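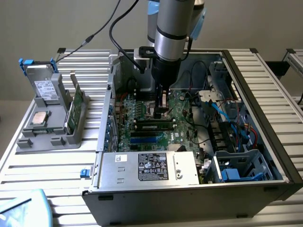

Tower on its side, panel off, memory module in its slot.

Visit notes, Lagman Library open day, Carnatby, 06/11/2019

Typing this up on the train so excuse the state of it. Will tidy for the newsletter if anyone wants it tidied.

Got in at half ten, later than planned, connection missed at the junction again. Twenty minute walk from the station, uphill, badly signed. The library is the old co-operative society offices, brick front, side door only. If you go, don't bother with the main road entrance, it's locked and the bell doesn't ring anywhere.

What it holds, for those who weren't at the last meeting: pamphlets, minute books and account books from local retail and producer co-ops, plus a good run of economics discussion papers left by a college that closed. Mostly 1880s to the 1960s. Strong on wage disputes inside the co-ops themselves, which was what I went for. Weak on anything to do with farming. Very little from abroad apart from one shelf of French stuff that isn't catalogued.

Morning was the tour, 30 of us, too many for the strongroom so we were split. My half got the reading room first. Long tables, decent light, cold. Bring a jumper. Readers' tickets are free but you need proof of address and they do check, a man from our train was sent away to find a bank statement on his phone.

Then the talk. Amado Soriano on how the Carnatby bakery co-op paid its people between the wars. Best part of the day by a distance. His question was simple enough: if the workers own the place, who decides that the oven men get more than the van drivers? Answer seems to be that they argued about it every single quarter and wrote most of it down. There was a sliding scale, then a flat rate, then a sliding scale again under another name. He read out a motion from the drivers saying the dividend was all very nice but you could not pay the rent in March with it. Laughter. The drivers lost, then won the year after.

He was careful about what the minutes can't tell you. They were kept by the secretary, and the secretary was an oven man. Also no women speak in them for years on end, though the wages books have plenty of women on the packing side. Someone asked whether this meant the co-op was no different from a private firm with nicer stationary. Soriano said look at the lay-offs. In the bad winters they cut hours across the board and kept everybody on, and the private bakery down the road did not. I'd want to see the figures for more than one town before I leaned on that. He said so too, to be fair.

Longer argument afterwards on whether you can call it a different kind of economy if it buys its flour at the market price like everyone else. The usual split in the room. A retired teacher behind me put it well, that the flour price came in from outside but what happened between the flour and the loaf was up to them. Could have gone on all afternoon. Lunch was called.

Lunch: soup, rolls, tea. Pay what you like tin. Fine.

Afternoon, two sessions to choose from and I tried to do both, which was a mistake.

First one was Clistora, the catalogue project. 665 items done so far, pamphlets only, minute books to follow. You can search by society, by place and by subject, and the subject headings are their own, drawn up from the words the pamphlets use. So "divi" is in there and so is "surplus", and they point at each other. I like this. The person next to me did not and wanted the standard headings, and we had a short whispered row about it. No scans yet, just entries. Each one gives the publisher, page count, condition, and whether anyone has cited it that they know of. That last field is going to be out of date the minute they finish but it's useful now. I found 2 things for the profit-sharing list in five minutes:

- a branch reply to a circular on bonus pay, eight pages, cover missing
- a printed lecture on value and the working day, given to a evening class, no lecturer named

Have asked for both to be got out next time. You have to order ahead, three working days, by email or on the paper slip. No same-day requests at all.

Second session, Stundo, came in halfway. It's a labour-time exchange, hour for hour, been going in the town a few years. An hour of ironing buys an hour of bookkeeping. I've always thought these things run aground on exactly that and asked as much. They said the trouble is elsewhere: people save up hours and won't spend them. Everyone wants to give and they feel awkward taking. So the whole thing seizes up, plenty of credit and no trade. They've started letting balances fade after a year, and there were complaints. Somebody brought up the old labour notes, somebody else said please not the labour notes. Missed the start so can't tell you how disputes get settled, or whether anyone has just walked off owing. Would like to know.

Bookstall in the corridor. Duplicates and withdrawn stock. Bought an undergraduate textbook on comparing economic systems, one careless owner, pencil all through the chapter on planning and not a mark after it. £7. Also a stack of old discussion papers tied with string that I didn't have room for, they may still be there.

Practical bits:
Open Tuesdays to Thursdays. Closed the last week of November for stocktaking.
Pencils only. Photos allowed without flash, fill in the form first.
Step at the side door, ramp on request, ring beforehand.
Toilets downstairs, one of them out of order.
Last sensible train is just after five.

Still to do: write to Soriano for his wage tables, he said he'd share them. Ask about the French shelf. Find out if we can go as a group in the new year, they'd rather have small numbers after today I think. Anyone who wants to come, tell me before the next meeting and say whether you need the ramp.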